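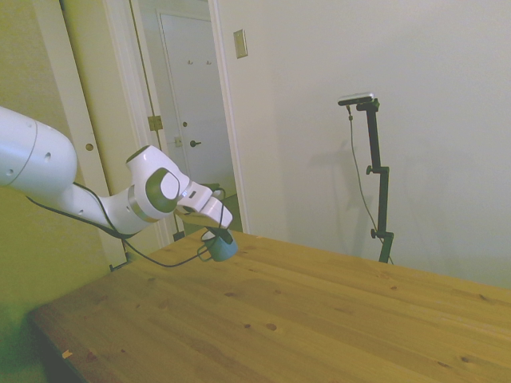

*White arm on the pine table, holding the small cup by its rim. Camera stand at the back.*

# Kellard Bench Rules Kit for tabletop arms

Updated September 3, 2018

I sell one thing on this page, and it's mostly paper and tape. The Kellard kit is a set of written rules for anybody running a small robot arm on an ordinary table in an ordinary room, plus the bits you need to follow them: floor and table tape, cable clips, tie-on tags, a laminated card for the wall and a logbook with 90 pages. I wrote the first version for myself after a cable of mine got caught on a mug and pulled the whole lot sideways (mug included, and yes, it was full). People kept asking for copies, so now it comes in a box.

The big factory standards are worth reading and I'm not trying to replace them. If you're in a workplace, your own safety people get the last word and the kit will sit happily underneath whatever they give you. What I missed was the small stuff, the stuff you'd tell a new person on their first morning.

## What the rules cover

**Cables.** This is the longest section and I make no apology for it! A cable that follows the arm needs slack, or it'll tug at the wrist when the arm stretches out. Too much slack and you get a loop hanging down near the tabletop, right where the gripper and the cup are, like the black one in my photo. My rule is to move the arm slowly to its farthest pose and its most folded pose, watch the loop the whole way, and clip it so the lowest point clears whatever you're picking up. Then write down where the clips went. You will forget.

**What's on the table.** One object at a time while you're teaching a new move. Phones, coffee, screwdrivers and the lid of the thing you just opened all go somewhere else. I like a plain wood top because you can see right away if something has been left behind, and tape comes off it without much fuss.

**The camera stand.** If your camera is on a pole, it has knobs, and knobs get bumped. Snug them up before each session, then put a strip of tape across every joint with a pencil line over it. If the line doesn't match up tomorrow, your camera has moved and your calibration is junk. Keep the stand outside the reach tape, and give the camera's own cable a path down that stays clear of the arm.

**Doors.** Half the home and small office setups I've been sent pictures of are next to a doorway, mine too. The kit has a hanging sign for the door and a simple rule: arm powered, sign up. Anyone coming in says something before they step past the frame, and whoever is running the arm stops it before answering.

**Holding things.** Start with something light and cheap. Small cups are great for this, especially with a handle, since it gives you a second thing to go wrong. Never reach in to take an object out of a closed gripper. Bring it down to the table, open the fingers, back the arm off, stop it, and then use your hand. I was sloppy about this one for years.

**Stopping.** The stop button lives where you can hit it without leaning over the table. Test it at the start of every session and put a tick in the logbook. There's a column for it.

## In the box

- Rule book, 18 pages, spiral bound so it stays open
- Wall card with the short version
- Logbook
- Two rolls of reach tape (yellow, low tack)
- Reusable cable clips and blank tags
- Door sign with cord

It works with any make of arm that has a reach of up to 1000 mm. Bigger than that and you want a proper fence and somebody better qualified than me.

## Price and versions

The standard kit is $29. The Tedbridge edition has the same contents with three-hole pages in place of the spiral, and I made it for classrooms that keep everything in binders. If you already own the older Barora booklet, don't throw it out! The cable section is the only part that changed a lot, and I'll send you the new pages for the cost of a stamp.

A Liao add-on for two arms sharing one table is in the works. I'm hoping for October, but the handover rules are giving me trouble (who stops first, and does the other one keep hold of what it's got?), so I won't take orders until I've run it on my own bench for a while.

Clips and tape are also sold separately. Refill logbooks ship in pairs, and the column headings match the old ones, so you can carry on from wherever you left off.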